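Chapter 7
Pace and Position in Jump Racing

A steeplechase over three miles is seldom run at one speed from start to finish.

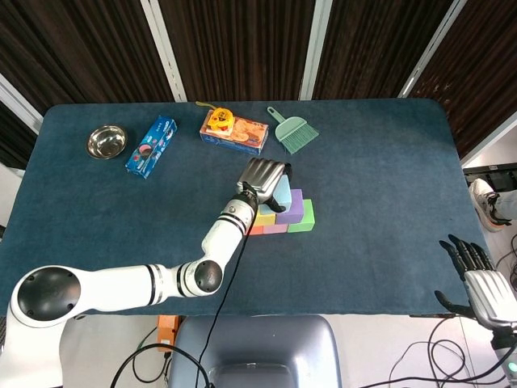

Pace is the speed at which a race is run, taken one section at a time, and it decides how much energy each horse has left when the serious racing begins. A trainer who talks about a "sensible" pace means one that leaves the horse something to spend over the last two fences. The usual way to teach this is to treat energy as a fixed supply given out in portions. Think of six colored foam blocks stacked on a dark blue cloth, one for each half mile of a three-mile race. A rider who takes two blocks in the first half mile has to make do with one fewer later on. The supply is not really so fixed, and Section 7.4 deals with recovery between fences, but the simple version is good enough for the first part of this chapter.

Position is where a horse runs in relation to the others. It can be in front, close behind the leaders, in the middle of the field, or at the back. It can also be on the inside or the outside, and on a sharp track the difference adds up. A horse kept wide on every turn travels farther than one on the rail, and its rider may give away several lengths without noticing.

The two subjects are taught together in this book. A horse in front sets the pace and gets a clear view of its fences. It also has nothing to follow, and some horses idle or look about when they are left alone. A horse held up behind gets shelter from the wind and a lead into each fence, but it may be blocked, may have to jump out of a crowd, and gets mud in its face when the ground is soft.

Case 7.1: Farell at Giltbridge

Farell was a seven-year-old gelding trained by Rizwan Ekanayake. He had run four times over fences, always held up, and had never finished closer than fifth. His rating was 134 over hurdles but his chase form was well below that. Chelsea Whiteley, who rode him in all four races, reported that he jumped well when he could see the fence and poorly when he could not.

For his fifth race he was sent to the front. The first mile was run slowly, as the riders of Ividel and Jayasinghe were both content to sit behind him. Farell met the open ditch wrong on the second circuit and lost two lengths. Whiteley did not rush to get them back. She let him find his stride on the long run to the next fence and did not ask for an effort until the field had straightened up for home. The run from the last fence at Giltbridge is 208 yards, all of it uphill. Farell was passed there by Ividel and finished second.

Readers should notice where the race was decided. The mistake at the ditch looked costly, but Farell had made up the ground by the next fence. Ividel had spent most of the second circuit on the rail, while Farell drifted wide on the final turn. We return to the turn in Section 7.3.

Terms used in this chapter

Sectional time: the time taken to cover one measured part of a race.
Held up: ridden near the back in the early stages.
Run-in: the ground between the last fence and the finish.
Made all: led from start to finish.

7.1 Measuring Pace

Sectional times are the most direct measure of pace. On a course with fixed markers they can be taken with a stopwatch from the stands, provided the observer has a clear view of every marker and uses the same part of the leading horse each time, normally the nose.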